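Handheld gripper demos vs teleop: does the wrist view really carry over?
Forum: Manipulation and Learning > Methods and results
Thread started by hleitao

hleitao
We've been comparing two ways of collecting demonstrations for a fruit sorting policy and I'd like a sanity check before we write it up. Set A is teleoperated on the arm. Set B is collected with hand-held grippers, one camera on each, no arm involved. Same policy architecture, same training budget, 500 demonstrations in each set.

In our own lab, A wins by a small margin. When we move the arm to a kitchen it hasn't seen, B wins clearly. The failures in A are mostly the gripper closing short of the fruit, or stopping above the bowl and hovering there.

My reading is that the hand-held data is better because it was collected in 14 different homes and the teleop data all comes from one bench. Belmiro, who works with me on this, thinks the motion itself is different and that the homes matter less than I say.

bfonseca
Belmiro here, since I've been quoted. People with a gripper in their hand move at a normal speed and correct themselves without stopping. Teleop operators pause before every contact. The policy learns the pause. You can see it in the rollouts: set A hovers at exactly the height where our operators used to hesitate.

I'm not saying the homes do nothing. I'm saying we changed two things at once and can't separate them.

dubey_rig
Agree with the second post. You need a third set, hand-held grippers on the lab bench only. If that one falls over in the new kitchen, it's the homes. If it holds up, it's the motion.

Also, how are you getting the gripper pose? If it's visual tracking, a plain lab bench might give you worse tracking than a cluttered living room, and then you have a third difference.

hleitao
Visual-inertial, yes. We throw out any demonstration where tracking is lost for more than a moment. I had not thought about the bench being harder. We'll check the rejection rate by location.

The third set is a fair request. We can do it on Tuesday if the Flandberg bench is free.

mmakris
I'd be careful with the word "unseen" for the test kitchen. We ran something similar on the Hillum project and our test room turned out to have the same worktop as three of the training homes. The success rate dropped a lot once we swapped the worktop for a dark one.

What do your surfaces look like in set B? If they're all plain pale tables, I don't think you can claim much about new places.

hleitao
Mixed. Some are bare, some have cloths on them. We told people not to tidy up or change anything for the session, so there is a lot going on in many of them. One of the home sessions, fruit and bowl task, left pad at the side and right pad in against an orange:
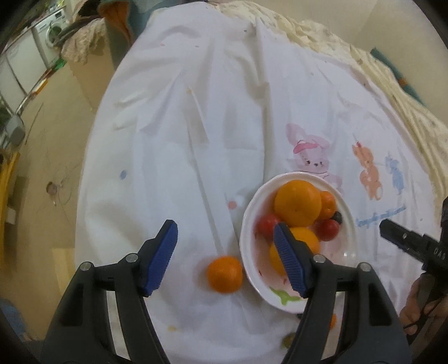 gareth_h
Patterned cloth with cartoon characters is about as far from a lab bench as you can get, so fair enough on variety. Two things bother me though.

First, the loose mandarin outside the bowl. Is that one still to be picked up, or is it meant to stay there? A policy can't tell from one view and I doubt your labels say.

Second, there is another gripper at the right edge with somebody's hand on it. Your arm at test time won't have a hand there. Have you checked whether the policy is using it as a cue?

bfonseca
On the first: the instruction is given per episode and goes in as text, so it depends on the episode. Where the instruction was vague we dropped the demonstration.

On the second: we tested masking. With the hand region blanked out in training, the result in the new kitchen was slightly better, by 3 points. With our number of trials I wouldn't call that a finding.

ramalho_a
How many trials per condition?

bfonseca
23.

ramalho_a
Then I wouldn't call the main result a finding yet either. The kitchen gap might survive, but the small gap in the lab almost certainly won't. Put intervals on everything and see what is left. And please report the hover failures separately from dropped fruit, they have different causes.

gareth_h
I disagree a bit. The kitchen gap is large enough to be interesting with that many trials, if the fruit positions were fixed beforehand and whoever reset the table didn't know which policy was running. Was that the case?

hleitao
Positions were fixed, using a printed sheet. The person resetting did know. We can blind that for the repeat, it only needs someone else at the keyboard.

mmakris
One more thing to look at is finger contact. In your picture the pad is pressed right up against the fruit inside the bowl. Our Murnito operators hardly ever touched the rest of the pile, they came straight down from above and picked whatever was on top. If your home collectors push into the pile with a finger, that's a strategy the teleop set may not contain at all. It would fit Belmiro's side of the argument.

bfonseca
It's rare in set A. I'll go through both sets and label the approach direction. That's a few evenings of work but it should have been done already.

hleitao
Plan for now: bench-only hand-held set, blind resets, more trials in the kitchen, failures split by type, approach direction labelled. I still expect the homes to explain most of it. Will post the numbers in this thread when we have them, whichever way they go.

dubey_rig
Please include the tracking rejection rate by location as well — that's the one I'm waiting for.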